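Virkutlow method 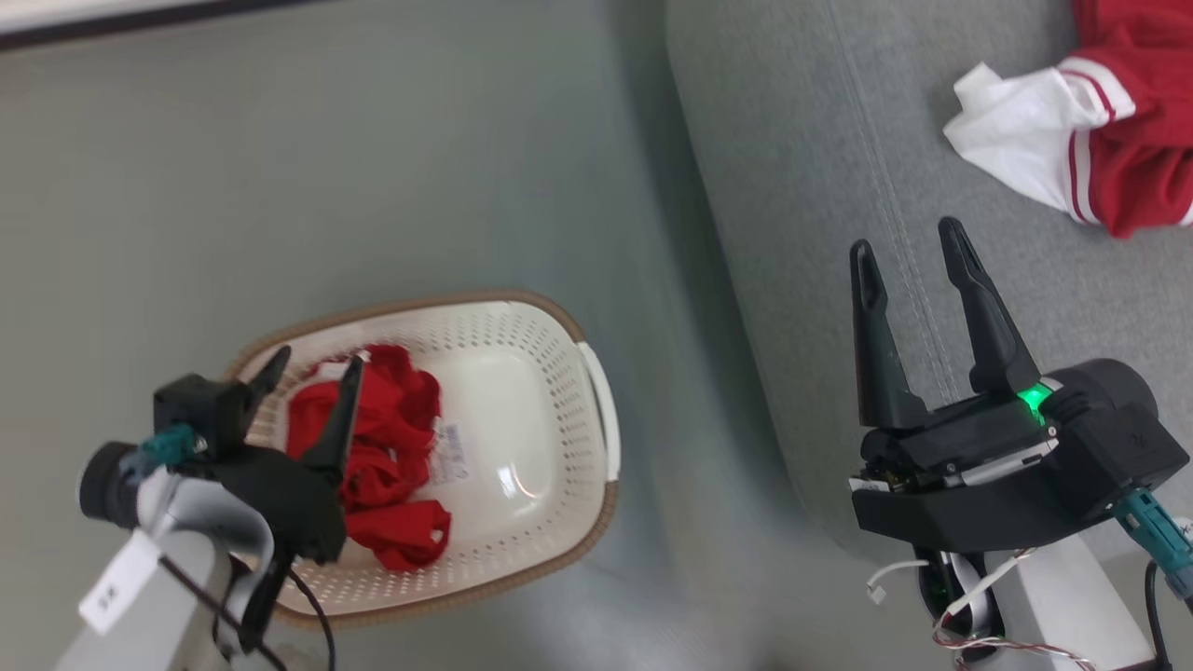
The Virkutlow method is a way of training two-armed robots to take clothes out of a basket and put them somewhere else, one piece at a time. Named after the test set it was first tried on. Main author is Ilham Tarigan, with later changes by the Odetley group. It belongs to the wider family of imitation learning methods, where the robot copies recorded runs and has no hand-written rules for where to grab.

Often mixed up with the Chu baseline (see below), which uses the same recordings but a different way of choosing the grasp.

Background

Clothes are hard for robots. A box has a shape, a shirt has whatever shape it fell into. Older systems tried to find a corner or a collar first, then plan a grasp from there. Works well on a flat table with one towel. Works badly in a basket, where corners are buried and one sleeve can be under two other things.

Early work at Bramar followed the corner route and got stuck on what the group called "double picks" — the gripper closes, the arm goes up, two garments come out. For sorting or folding that is a failed run, even if everything lands in the right place later. Tarigan's first notes argue that the double pick is mostly a problem of closing too early and too deep, and that finding corners doesn't fix it.

Method

The training data is a set of recorded runs, 2,000 in the first release. A person drives both arms through the whole job. Camera views and joint positions are saved together, along with how far open each gripper is. Runs with a double pick are kept but marked, unlike in most earlier sets where they were thrown out.

The model then learns two things at once. First is the motion, predicted in short chunks of 16 steps. Second is a "hold" score, a single number that says whether the gripper should keep hovering or go ahead and close. The marked bad runs are used only for the hold score and never for the motion. This split is the main idea of the method and the part most often copied.

While the hold score is high the gripper stays just over the cloth and makes small sideways moves, so the cameras get more than one look at the folds. When it drops, the fingers go down a short distance and close. Depth is capped. The cap was set by hand in the first version, later versions learn it from the data.

The other arm is not idle in training but has a small job: it waits, open, over the drop area, and comes across only if the first arm lifts something long. Tarigan calls this the "late second hand." In the Chu baseline both arms go in together, which is quicker on big items such as bed sheets and a lot worse on small ones.

Setup

Two light arms side by side, each with a two-fingered gripper and a camera mounted on top of the gripper, plus a camera at the head looking down over both. The basket goes on one side and a padded surface on the other. No markers on the clothes, no fixed position for the basket. Perforated baskets were a nuisance at first as the rows of holes threw off the depth estimate near the walls, and glare from smooth plastic did the same at the bottom. Both were handled by training on color images alone and dropping depth compeltely.

Single-color garments are reported as the hardest case. A bunched red shirt on its own is fine. Two of nearly the same red, one over the other, and the hold score stays high for a long time, sometimes until the run times out.

Results

The main test used 200 baskets, none of them from the training runs. Scored on single picks only: a run counts if each garment comes out alone and ends up on the drop area. The method beat both the corner approach and the Chu baseline on mixed loads. On sheets and large towels it was behind Chu. Speed was the weak point, about 4 times slower than a person doing the same basket, most of it spent hovering.

Taking the hold score away and leaving the rest the same brought double picks back to close to the Bramar level. Taking away the second arm made little diffrence except on long trousers and dresses, which tended to drag over the basket rim.

Criticism

Some reviewers have said the test is too kind, as loads were small and the baskets never full to the top. Others point out that marking the bad runs takes a person a lot of time and that two people don't always agree on what counts — a sock stuck inside a sleeve, for one. The rules for marking were rewritten in the second release and the older numbers can't be compared directly.

The late second hand has also been questioned. The Odetley version drops the fixed waiting spot and lets the second arm hold the rim of the basket steady if it starts to slide. Results for that on hard floors are better, on carpet the same.

Later work

Odetley released a smaller model in February with the learned depth cap and a time limit on hovering. Folding is not part of the method, though several groups run a folding model straight after it on the same arms. Work on wet laundry was started by Tarigan but no results are out yet.

See also

Chu baseline
Corner-first grasping
Imitation learning
Two-arm manipulation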